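4.2 Scheduling with a greedy rule

The problem of assigning jobs to machines so that the last job finishes as early as possible is NP-hard already for two machines. For this reason we did not try to find the exact optimum on the larger inputs. We used the well-known greedy rule, where the jobs are sorted by length, longest first, and each job is given to the machine which has the least work at that moment. With a heap the rule needs O(n log n) time for sorting and O(n log m) time for the assignment, where n is the number of jobs and m the number of machines.

The inputs come from two sources. The Brerkow set has 133 jobs and 14 machines, and the lengths of the jobs are whole numbers. The Zeltport set is made of 40 small inputs, and for each of them the optimum could be computed by our solver Nel with branch and bound. We kept the same order of jobs when two lengths were equal, so that the results can be repeated.

On the Zeltport set the greedy rule found the optimum in most cases. The cases where it failed have a similar form: there are a few long jobs of almost the same length, and their number is one more than a multiple of m. In such a case two long jobs must share a machine with others, and the rule makes this decision too early. A short local search, which only swaps pairs of jobs between the fullest machine and any other one, repaired nearly all of these cases.

For the Brerkow set we can only compare with the lower bound, that is, the larger of the mean load and the longest job. The gap was small, but we cannot say which part of it belongs to the bound and which part to the rule. The stronger bound of the Hurkville report was not tested here and remains for later work.

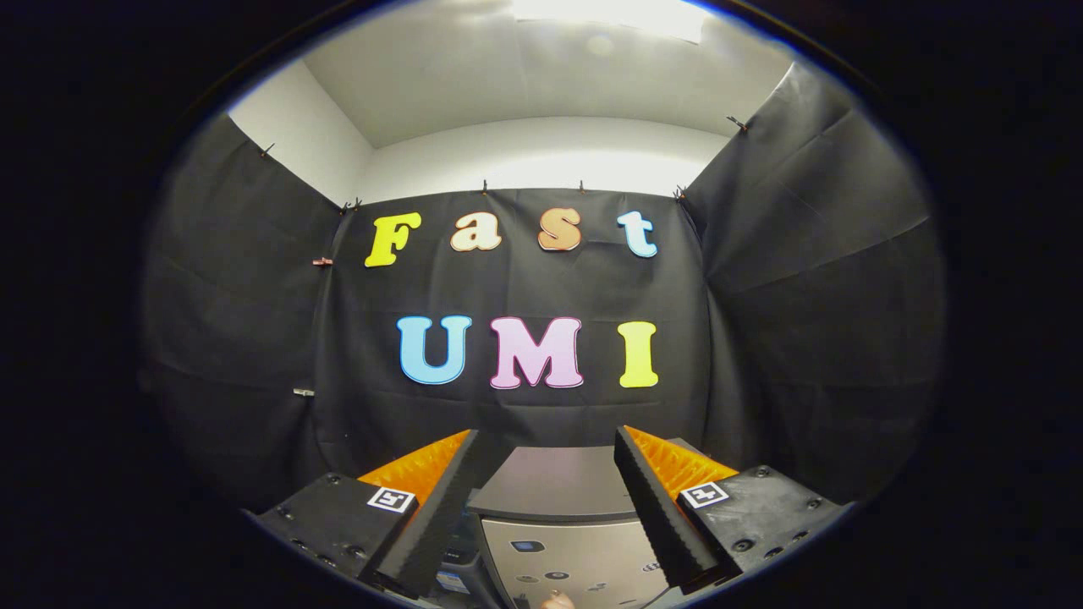

Figure 3. Booth with black fabric backdrop and hand-held two-finger gripper.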